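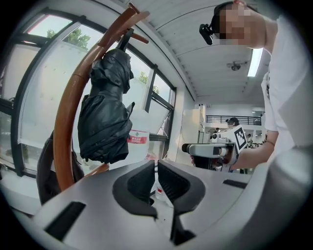
Two hand-held grippers in use near a bank of windows, with a small white bottle behind the fingers of the nearer one.

Tuấn Khổng has spent most of his working life trying to get machines to pick things up. For the past two years he has done it by having people pick them up first.

Khổng runs demonstration work at Dunura, where the training sets for the Bristwood project are put together. The method is simple to describe. A person takes a gripper with a handle on it, does a household task from start to finish, and the recording is used to teach a robot arm the same task. No arm is in the room at the time.

"When I started, everything was remote control," he says. "You sat at a desk with a controller in each hand and the arm was across the lab, and you drove it. It works. I still like it for some jobs. But you get tired, and the arm is slow, and you start doing things the way the arm wants you to do them."

He remembers a July when his old group tried to collect a set of bottle-handling demonstrations by remote control and finished with 280 good ones. The Gosthorpe set, made with hand-held tools, has 3,371.

"People ask if the quality is lower. Some of it is. We throw out a lot. Someone lets go too early, or bumps the table, or holds the tool so that you can't see the object between the fingers. That last one is the most common. You're looking at the bottle with your own eyes, so you forget the gripper has to see it too."

New people get an afternoon of practice before anything they record is kept. Khổng has them do the same pick 50 times and then watch the recordings back. Most fix their own mistakes after that, he says, and the ones who don't usually have trouble with speed.

"Your hand is fast. You reach, you grab, you're done, and you don't think about it. The robot has to get something out of that. So I ask for a clean approach, a clear close, and a lift. Don't wiggle. If you missed it, open up and go again. We keep some of those, the second tries. A robot that has only seen perfect grabs has no idea what to do after a bad one."

He is less patient with the idea that the tools make the work easy. The fingers don't bend the way a person's do, and there are only two of them on each gripper. Caps are hard. Anything flat on a table is hard. Cloth, he says, depends on the day.

What about remote control? Rampersad, the group Dunura shares its arms with, still uses it for tasks where contact force matters, such as pushing a plug into a socket.

"With the remote setup you know the arm can do it, because the arm did it," Khổng says. "With the hand tool you can reach places the arm can't. We've had very nice demonstrations that no arm we own could follow. You check for that afterward and it's annoying every time."

His next job is to go back through the rejected Gosthorpe recordings and sort them by what went wrong. He expects it to take him through the winter.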